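Flurna House Letter, February
The white tables and the gray walls: how we keep them clean

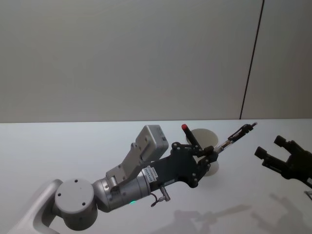

Which marker may be used at the white tables?
The permanent markers with black body are allowed at all the tables, on the condition that you write on tape or on a card and never directly on the top.

This was the thing most asked at the desk in the last weeks, so I give it the first place. The rest of this item is about what to do when the ink has landed on the table all the same, and about the walls, which had their new paint in the winter break.

The tops

The tables in the upper rooms came from Honkanen and have a white top with a smooth surface. They are pleasant to work at, small screws are easy to find on them, and they show every line of ink. The older brown tables downstairs were more forgiving. Members who have worked downstairs for many years sometimes bring their habits up with them, and I understand this well, I am one of them.

If you make a mark on a white top, please do this in the same evening:

First wipe with a damp cloth and a little dish soap. Pencil goes away with this, and so does most of the ink from ballpoint pens.

If the line stays, take the bottle of Oramari from the shelf next to the sink. Put a few drops on the cloth, never on the table itself. Press the cloth on the mark while you count slowly to ten, then wipe in one direction. When you rub in circles the red ink becomes a pink cloud, and the pink cloud is harder to remove than the line was.

Repeat with a clean part of the cloth. Then wipe with water and dry the place with paper.

Red is the difficult color. Black marks leave the top in one or two turns, blue also, but red wants patience and a new cloth. If a pink shadow is left after the third time, stop, and write the table and the corner in the book by the door. We will treat it when the room is free. Please do not use the rough side of the sponge. There are now dull places on the table nearest the stairs that come from the sponge and not from any marker, and these cannot be repaired.

Some members asked about toothpaste, hair spray and the white "magic" blocks. I have tried the blocks on the underside of a top. They take the ink away but they take the shine also, a little each time. The hair spray works on some marks and leaves a sticky film. The toothpaste I did not try.

Tape and cards

If you need to mark a position on the table – where a part must stand, or where a drawing must lie – use the paper tape from the second drawer and write on the tape. Pull it off slowly at the end of your time. Tape that has stayed for a week leaves glue, and the glue collects dust, and then we have a gray stripe in the place of a red point.

For names and dates on boxes there are white cards in the same drawer. It would be kind if you cut them in half when you need only a short word. The last package was finished much earlier than we had planned.

Caps

A marker without its cap is dry by the next morning. It also rolls. Please close it until you hear the click, also if you only want to answer the telephone. The cap has the color of the ink, and for this reason a red cap on a blue marker has already made trouble for one person who was labeling a lid for a present. If you find a marker with the wrong cap, exchange it, or put it in the tin marked "to sort".

We bought the markers for this year from Oramari together with the cleaner, and the price was a little better than at the shop in town. Refills of ink exist for this type. I would like to know if members are interested in them before I order, as it is somewhat messy work and somebody must be willing to do it.

The walls

The walls in the upper rooms are painted in light gray, Jendel 801, in 2 coats. The remaining paint is in the cellar, in the closed can on the lowest shelf, with the number written on the lid. For the store room we used 919, which is darker. The cans look the same from the side. Please read the lid before you open one, and stir for longer than you think is necessary.

The paint can be washed, but softly. Use a wet sponge, the soft side, and lukewarm water. Oramari must not touch the wall, it makes a shiny spot that you see from the door when the lamps are on. If a table has knocked against the wall and left a black line, try first with an ordinary pencil eraser. In the most cases this is enough.

I ask also that we leave a hand's width between the tables and the walls when nothing needs the support. Several backs stand now tight against the paint. When you lean on such a table, its edge moves a very little up and down and makes a line over the full length. If you do put the table to the wall for your work, that is allowed – only pull it forward again afterwards.

Hanging things

Paper on the walls may be fixed with the blue putty and with nothing else. Tape takes the new paint with it, including the paper tape that is good for the tables. For heavier things there is the rail in the corridor.

Cleaning evening

The next common cleaning of the upper rooms is at the end of February, beginning at six in the evening. We will do the tops, the legs of the tables and the lower part of the walls. Bring old cotton cloths if you have them, T-shirts are very good when the buttons and prints are cut off. Soup will be in the kitchen from half past seven, and the soap, the buckets and the gloves are provided. Those with sensitive hands should bring their own gloves, as ours are only in the large size at the moment.

Remarks to this item can be left in the book by the door or in the mailbox of the House Letter.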